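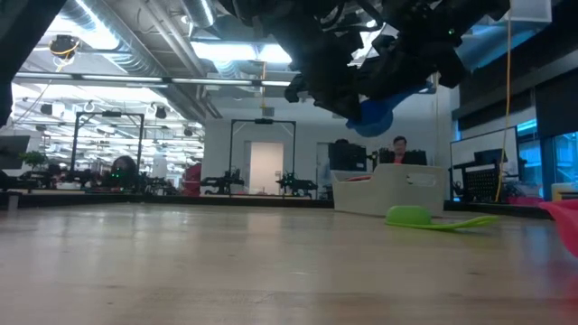 Gripper comparison, progress report to Tennant
Period ending January 14, 2024
Prepared by Radomír Procházka for Kenneth Cruickshank

You asked for a plain answer on whether the Gronama gripper is worth the extra money over the Ostberg one we already own. I don't have that answer yet, and I would be wary of anyone who says they do. What follows is where we stand.

In December we ran 300 trials with the Ostberg fingers and 169 with the Gronama. The plan called for 300 each. The shortfall comes from a wrist adapter that arrived with the wrong bolt pattern, and then from retraining the operators, who kept closing the new fingers too early. All trials used the same job: pick up plastic kitchen utensils from a wood tabletop and put them in a bin.

The Gronama looks better on the raw numbers. I don't trust the gap. The operators had a month of practice on the task before the second gripper went on, so some of the gain belongs to them. We also changed the Fusport controller settings partway through, at the vendor's suggestion, and the early Ostberg trials were never repeated with the new settings. Until they are, we are comparing two things at once.

Thin handles are still the main trouble. A spoon lying face down leaves very little room under the handle, and both grippers tend to push it along the table before they get hold of it. The sales sheet for the Gronama says this is solved. Our logs say otherwise. Measuring cups are easier, mostly when the operator goes for the handle, and I suspect they have been flattering both sets of results.

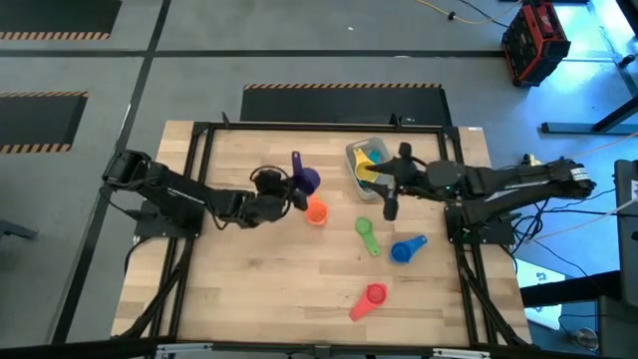
Measuring cup task on the two-arm table, with a purple cup held in the left gripper and a yellow one in the bin.

Cameras are a smaller worry. The side view loses small items once an arm reaches across them, and the operators then work from memory. A second overhead camera was quoted at $650. I have not ordered it and would like to see whether moving the current one does the job first.

Before the next report we will rerun 30 of the early Ostberg trials with the new controller settings, finish the Gronama set, and score spoons and cups separately. The order of trials will be mixed so that practice counts for both sides. If the gap is still there after that, I will recommend buying. If it shrinks to nothing, I would keep the Ostberg and spend the money on spare fingers, which wear faster than we budgeted for.

One request: please hold off on quoting the December figures outside the group. They are going to change.

Contact: Radomír Procházka, gripper comparison project | © 2024 Tennant | Back to top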